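Drelline Roll-Top Bag: Final Project Report
Gun-woo Ra and Siham Benjelloun, Product Design and Retail, spring term
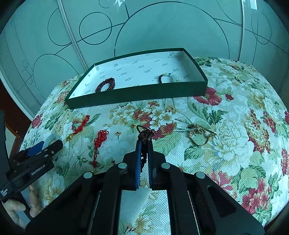 Our brief was to take one everyday carry product, redesign it for a small brand and write the shop copy to go with it. We picked a reusable grocery bag. Everyone owns one and most of them are bad. Drelline is the name we gave the brand, Samir is the bag (a roll-top, folds into its own pocket).

1. What we started from

Siham surveyed shoppers outside the Narnenton market in the afternoons, 43 replies. Main complaints: handles dig in, bag falls over in the trunk, gets forgotten at home. Color came up less than we thought. Price did come up, a lot. People said they'd pay up to $14 for a bag they liked and not a cent over, so that became our ceiling.

We also asked what people carry. Glass jars, milk, cat litter. Hardly any bread. That changed the base, see below.

2. The bag

Outer is recycled polyester, medium weight. Tried cotton canvas first, looked great, took forever to dry and added too much weight once folded. Handles are wide webbing, stitched in a box with a cross through it, down the full side and under the base. First version only had them stitched at the top edge and the seam went on the second load test. Should have seen that coming.

Base is a flat panel with a stiff insert. Insert comes out for washing. It also means the bag doesn't fold as small as we promised in the proposal, we had to choose and chose standing up.

Roll-top closes with one buckle. Gun-woo wanted two. One is cheaper and quicker with full hands.

Pocket: inside, left, big enough for keys and a phone. Doubles as the pouch when the bag is folded.

3. Testing

Made 5 samples. Each one got loaded with water bottles, hung overnight on a door hook, then carried up and down the stairs in the studio building. Sample three failed at the buckle, not the fabric. We swapped to a thicker buckle and re-ran it, fine after that. Wash test was one cool cycle each, no bleeding, slight curl on the hem tape.

Did not test in real rain. Shower head only. Known gap.

4. Shop copy

First draft of the listing was all "stylish" and "versatile" and our tutor crossed out most of it. Second draft led with the things people had complained about. Final text:

"Samir stands up by itself. Wide handles that run right under the base, so the weight sits on the bag and your fingers get a break. Rolls shut with one buckle. Folds into its own pocket when you're done."

We put both drafts on a test page on Brarkolton, the class shop site, through June. 909 visits total. The final text got more clicks on the size guide and more sign-ups for the waiting list. Traffic wasnt split evenly so we're not claiming much from that.

5. Costs

Materials came in under target, labor didn't. The box stitching is slow. At our sewing speed the bag loses money at the ceiling price, a workshop would be faster but we only got one quote back before the deadline and it was for a minimum order way past what we could use.

6. Next time

Order buckles earlier. Ask in the survey how people get to the store, we forgot, and somebody on a bike wants a different strap completly. Siham has a shoulder strap version half drawn, it's in the appendix with the pattern pieces and the survey sheet.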